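Kesuvico Robotics Safety Office. The following posts summarize the findings of our review into the gripper closure fault recorded in November at the Bendeo site. The review is complete, and operators may rely on what is stated in this thread.

(1/10) At 9:40 a.m., a hand-held gripper closed without a trigger command while an operator was holding it over a work table. The operator's fingertip was pinched. First aid was given on site. The operator returned to work the same afternoon.

(2/10) All hand-held grippers at Bendeo were withdrawn within the hour. Sites at Romik and Bañez were notified and suspended two-handed work until their own units had been inspected.

(3/10) Renato Marquez led the technical review. His team examined 411 session logs from the three sites. Unrequested closures were found in 9 of them. In eight of those cases the fingers were clear of any object or person, and the event was not reported at the time.

(4/10) The cause was a worn cable connector at the base of the grip. When the cable was pulled sideways, the trigger signal dropped out for up to 200 milliseconds. The controller read the loss of signal as a request to close. It should have held its position.

(5/10) Two errors are therefore on record. The connector had passed its inspection date. The controller software had also been released without a test for signal loss under load. The second error is the more serious one, and responsibility for it rests with this office and with no operator.

(6/10) Revised software was installed on every unit before work resumed. On loss of signal, the gripper now holds, sounds a tone and requires a manual reset. Thierry Joly signed the release after a bench test of 60 forced disconnections, all of which ended in a hold.

(7/10) Packaged household goods, including wet wipes, remain approved for two-handed tasks. Glass items and anything with a sharp edge are withdrawn until the inspection schedule has been confirmed at all three sites. 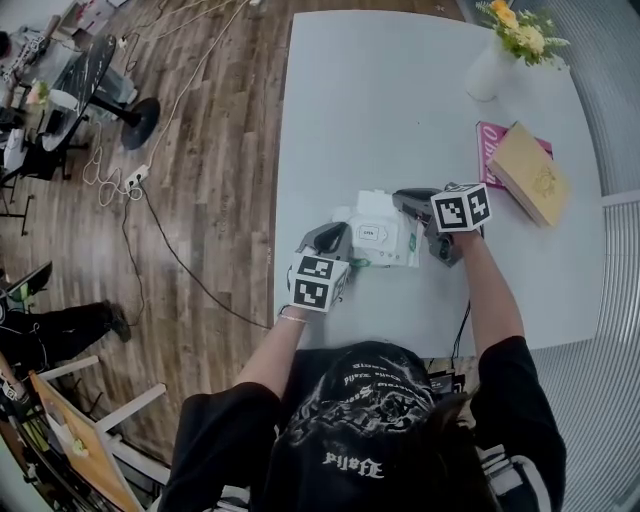 (8/10) Cable checks are now required at the start of each session and after every break. Operators are to run a hand along the full length of the cable, seat the connector, and confirm that the cable does not pull when both arms are extended. Cables and power strips on the floor are to be kept out of the walking path. A cable that has been stepped on is to be reported, even if the gripper appears to work normally.

(9/10) Any closure that was not requested must be logged before the next task begins, whether or not contact was made. Supervisors may not ask an operator to finish a run first. The eight earlier events would have led to an inspection if they had been logged, and the reporting form has been shortened to a single page.

(10/10) The full report has been sent to site leads at Bendeo, Romik and Bañez. Operators may request a copy from their site lead. Questions about the controller software should be addressed to Renato Marquez, and questions about returning a withdrawn unit to service should be addressed to Thierry Joly.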